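ok so the Sunday session went sideways and I've had three people message me about it, writing it all down once. thread

We're doing table clearing for the Serari project. Snack packets, wrappers, a couple of soft toys, everything in a heap on a fruit print tablecloth. Grippers are hand-held, you squeeze, the jaws close, it logs jaw width the whole time.

Problem: the width readings started drifting. Jaws wide open and the log says 12 mm short. Close them, let go, now it's 19 short. Nothing on screen, no warning, it just keeps recording happy as anything
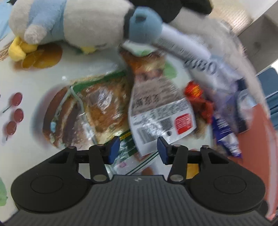 jaws open over the snack pile, blue pads, shiny film everywhere

First guess was glare. All that clear wrap bounces light right back and we've had trouble with it before. Killed one lamp, swapped some packets around. No change.

Second guess was the pads. Sofia Leitão cleaned both pairs and re-zeroed. Good for 60 grips, then it walked off agian.

Should say there's two units, the Letell one and the Mägi one. Same jaws, same blue pads. Only the Letell drifts. Should have checked that FIRST, my bad, that was an hour gone
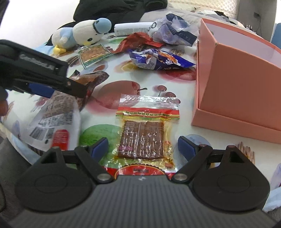

So we took the Letell apart on the floor. One of the pivot pins was backing out. Tiny bit of play – you can't see it, but put a finger on it and wiggle and there it is. Every squeeze moved it a little more.

And this is the safety part, pls read. With the pin that loose the linkage can snap shut past its stop. It did, once, on my thumb. Blood blister, I'm fine. Still reporting it.

800 grips in the log that I don't trust now. Can't fix them with an offset because the drift isn't steady. They're getting pulled, yes all of them, sorry to whoever sorted those

If you have a unit from the Matley batch: power off, finger on each pin, wiggle. Any play at all, bag it and tag it. Do NOT just tighten it and carry on, I tried, it held for 12 grips

New pins are ordered. Until then it's one gripper per table and a width check at the start of every run. Sofia has the check sheet, ask her not me, my copy has coffee on it

also we need an alarm for this in the logger. if open width changes between grips it should yell. writing that tonight

Back to top | Contact | © Serari project notes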